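Home » Odds and Ends » Bring back the boring game night

My sister-in-law has started sending calendar invites for game night, with a theme and a menu and (I wish I were kidding) a dress code. The last one was in July and it was Riviera Casino, so I spent 54 dollars on a jacket I'll never wear again to sit in a living room in Drinden and lose at cards to a twelve-year-old.

I had a nice time! I want that on the record. But I drove home thinking about how game night used to work at my parents' place, which was that somebody got bored after supper and dumped the cards on the table.

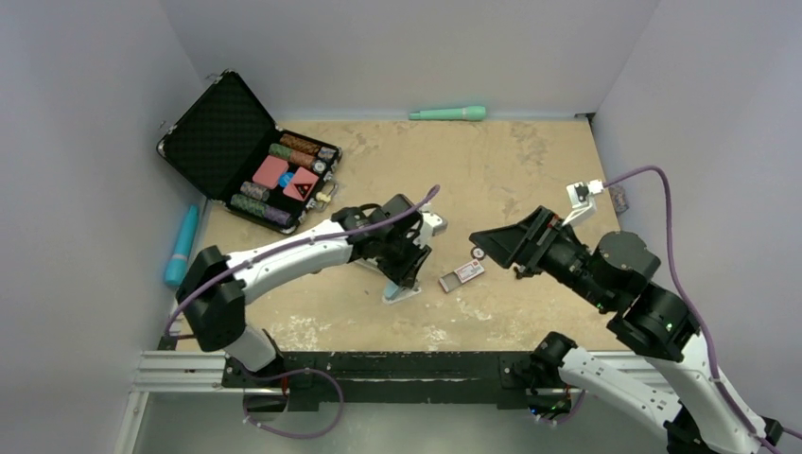
We played for matchsticks, or pennies if my uncle was feeling rich. There was one deck with the four of clubs drawn on the back of a business card, and you always knew who had it, and we all pretended we didn't. People wandered off to do the dishes and wandered back. You could play badly and talk the whole time, and talking was most of why you sat down.

I think we've gotten scared of asking people over for nothing. If there's no theme then it's just you and your messy kitchen, and what if they don't enjoy themselves? So we plan, and the planning gets so big that we only manage it 2 times a year.

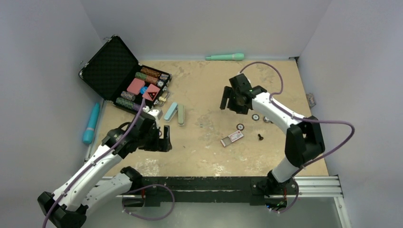

My neighbor Dwynwen Kneath goes the other way completely. She texts "cards?" at seven in the evening and whoever shows up shows up. Sometimes it's me and her and a bag of pretzels. We've played rummy to 200 points more nights than I can remember, and I couldn't tell you who's ahead, although she could and she will.

So I'm copying her this fall. No invites, no menu, come in whatever you're wearing. I still need to find a deck with all its cards, and the kitchen chairs wobble, so bring your own if you're picky.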